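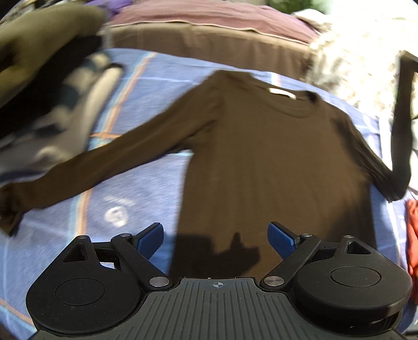
Long-sleeved top on the check blanket, fingers open, before the first grasp.

Home | Forums | Data collection | Hand-held grippers | Search | Log in

Folding set: keep the cluttered starts or bin them?
Posted by ogura_s, August

I'm putting together a garment folding set with the hand-held gripper and would like opinions before I commit to a filter. At present there are 1,000 episodes, all upper-body garments, one garment per episode. Each begins with the item spread out and ends with the operator lifting the fingers clear of the folded stack.

The frame at the top is the start of one from the difficult pile. Brown shirt on a blue check blanket, with other cloths round the edges of the view. The right sleeve doubles back on itself and goes up beside the torso, and the gripper throws a hard shadow over the lower part of the shirt. The hem is behind the gripper.

I have marked 175 episodes as cluttered by the same standard. Tsuchiya (our annotation tool, for those who haven't met it) lets me drop them with one tag. My inclination is to train without them first and add them back later.

Sota Ogura

---

pegandline wrote:

Keep them. If the policy is going to be run in houses it will see blankets under shirts and more cloth next to the blanket. A plain table teaches it that anything which isn't table is garment, and you will spend a month finding that out.

What I would drop is any start where the operator can't say which edge is which from the wrist view alone. In your frame the collar is clear, there's a white label in it, and both shoulders can be placed. That is enough to orient the thing.

---

n_imai wrote:

I disagree with pegandline on the order, though perhaps not on the end result. We did a similar job on Oltlow last year with 3,062 episodes. Mixing everything from the outset gave us a policy that grasped the bedding. Training on plain backgrounds and then adding the patterned ones gave fewer bedding grasps with the same total number of steps.

The shadow bothers me more than the blanket does. It has a hard edge and it moves with the tool. On a plain shirt it may be the strongest edge anywhere near the fingertips. Has anyone checked what the encoder makes of it?

Natsumi

---

ogura_s wrote:

Not checked. I can say that the shadow falls between the fingers in a good many of the sunlit episodes, so if the network is using it as a distance cue it has had plenty of chance to learn that. It might even be a useful cue, as long as the sun stays where it was.

---

bracket_four wrote:

It won't. Record the same fold in the morning and again at four in the afternoon and compare. We had a set collected entirely before lunch and the grasp height was out by a finger's width as soon as the light came from the other side.

Also, look at your exposure. The upper right of that frame is nearly pure white at the top. If your exposure is automatic, the brightness of the shirt will change whenever that patch comes in or out of view. Lock it, or pull a curtain.

---

pegandline wrote:

Curtain, no. You'd be removing the condition you want covered. Lock the exposure and accept some clipping. The white part is nowhere near the garment's working edges except for the raised bit of the right sleeve, and that shows up well enough as dark on light.

n_imai: was the Oltlow comparison done with the same number of garments in each arm? Ours came out the other way round, but we had far fewer shirts than you.

---

n_imai wrote:

Same garments, different backgrounds. One seed per arm, so take it for what it is worth. I would not put it in a paper.

---

dunmow wrote:

Separate point. What is the first action meant to be from this state? I can see two sensible answers:

1. Take the right sleeve by the cuff and lay it out before any folding.
2. Treat it as already part folded and bring it in across the torso.

If half your operators do one and half do the other you have a two-way split at the first step, and no amount of background filtering will help. I'd look at that before touching the clutter tag.

---

ogura_s wrote:

The instruction sheet says to straighten any bent sleeve first. I went back through the 175 after reading this. In 108 of them the operator straightens. In the remainder they go straight to the fold, mostly when the sleeve already lies over or against the body. So yes, there is a split, and it's worse than I thought.

The left sleeve has a smaller version of the same problem. Its cuff is crumpled and folded over at the edge of view, and the sheet says nothing about cuffs.

---

dunmow wrote:

Then label the first action and condition on it, or re-record the ones that skip the step. I'd re-record. A second person with the sheet in front of them could get through nearly all of it in two afternoons.

---

bracket_four wrote:

Labelling is cheaper and loses nothing. If Tsuchiya exports a per-episode field you can add "straighten" or "direct" in an evening. Re-recording means different light and a different starting crease, so you'd not be replacing like with like.

---

pegandline wrote:

Agree with bracket_four, for once. One more thing to log while you are there: whether the hem is visible at the start. In this one the gripper is in the way. An operator can remember where it was from the approach, and a single-frame policy can't. Either give it some history or begin the episode from further back.

---

ogura_s wrote:

History length is two frames at present. I'll try eight.

Plan for now: keep the cluttered episodes, add the first-action field, add a hem flag, lock exposure for anything new. I will run both orders, mixed from the start and plain first, with three seeds each, and post the grasp errors by background. n_imai, if you still have the Oltlow definition of a bedding grasp, could you send it over so that we count the same thing?

---

n_imai wrote:

Sent. It counts any closure where cloth other than the garment is between the pads, including when the garment is held as well. You may want to split those two.

Recent threads in Data collection
Pomik: dropped frames after the last update
Fingertip pads: how often do you change them?
Wurico export fails on long episodes
Instruction sheets, how much detail is too much
Towels or shirts for a first folding set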